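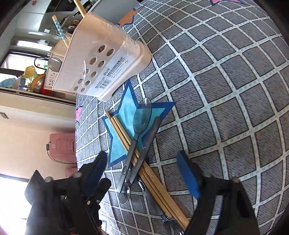 Where we are

Interim report to Wosesent, shared suppers grant, Prilosdale. March 17, 2024. Sorry this is short, the full budget sheet comes separately.

Suppers served since the December start: 1,939. Of those 963 were at the Istach site, the rest at Aubert Street. Target for each site by this point was 1,000, so Istach is a bit under and we're not too worried. Lost two evenings there to the boiler. Aubert is also short, but only just, and it opened later than planned.

Who is coming. Mostly people over 65 living alone, as per the application. More families than expected at Istach, especially the early sitting. We did not plan for kids' portions and have been splitting adult ones, works ok but wastes rice. Will price it properly next quarter.

Food and menus

Still on the four-week menu. Noodle night is the fullest every time, both sites. Fish pie has been dropped. Soup stays. Supplier put up the price of cooking oil in January and again last month, we swapped to the bigger drums and that has held it for now.

Allergy cards are finally on every table. Took to long. The first batch had sesame missing and had to be reprinted, cost came out of the stationery line.

Tables and small items

Nearly all of this line is spent. Placemats, cutlery, chopsticks, caddies, tablecloths. Nothing left to buy exept a second tea urn for Aubert. We went for patterned cloths and star mats on some tables, people seem to like it looking less like a canteen.
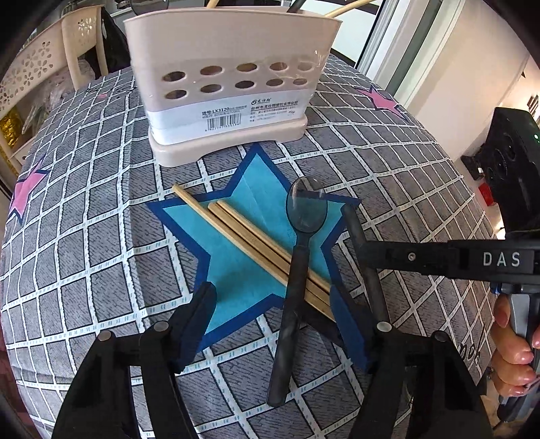
One regular at Aubert said the suppers were fine but the finish time was not, she has to leave before dessert to get the last bus and so do half her table. Four others wrote much the same on the feedback slips. We want to move the start 15 minutes earlier from next month and see if it's enough. If not, will ask you about moving some of the unspent transport money to shared taxis.

Problems

Istach boiler, see above. Landlord says fixed. Cook's hours at Aubert are over what we budgeted, washing up is the reason, the dishwasher there takes one rack at a time.

Next quarter

Kids' portions priced. New start time at Aubert. Second urn. Spring menu, draft is done, needs costing. Survey goes out to both sites, results in the next report.

Need from you: a yes or no on carrying the transport underspend forward, before we book anything.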